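# Gripper tools join the returns benches at Jukham bag warehouse

July 31, 2018 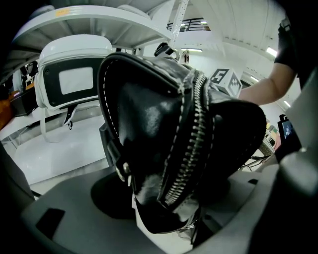
Handbag and luggage seller Prirnex has moved part of the returns work at its Jukham warehouse to a system built by Itberg, the company said Tuesday. Workers on the benches now use hand-held grippers to pick up and turn returned bags, and the recorded movements are used to program the robot arms that took over carton loading in March.

The warehouse handles 3621 returns in a normal week. Leather bags are still checked by people, who look at zippers, rivets and stitching before an item goes back on sale. The arms are limited to boxed goods for now.

Prirnex employs 262 people at the site. No jobs have been cut, but 348 shifts a month that used to be spent on the loading dock have been reassigned, most of them to inspection and repair. Inspection pays the same hourly rate as dock work — a point some staff have raised, as it requires two weeks of extra training.

Workers on the benches have also asked for shorter turns with the grippers, which are heavier on the wrist than handling bags directly. The company has agreed to rotate people every 40 minutes and will review that in the fall.

A second Prirnex warehouse, in Lloyd, is due to get the same equipment next year. It stores 1000 bag styles, nearly twice as many as Jukham.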